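Wallport Fido Bin Service Station

Fido handles routine bin lining at shared worktables. Staff at the Sollham office keep control of the work queue and may pause it at any time.

Liner work
Small upright bins with thin plastic liners are accepted. 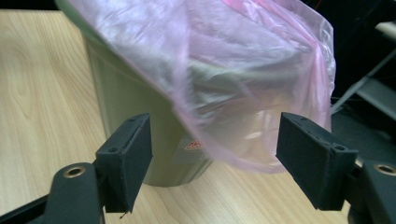
Changes for staff
Employees move from lining bins to checking them – 7 hours of training are provided, and no post is removed. Supervisors receive a revised duty list in January.

Fido works at standard wooden tabletops.
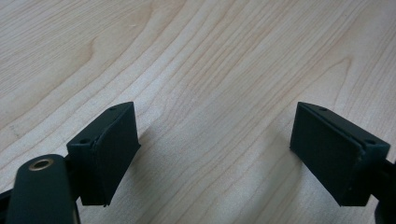 Orders are placed under part number 405. The service plan is billed separately.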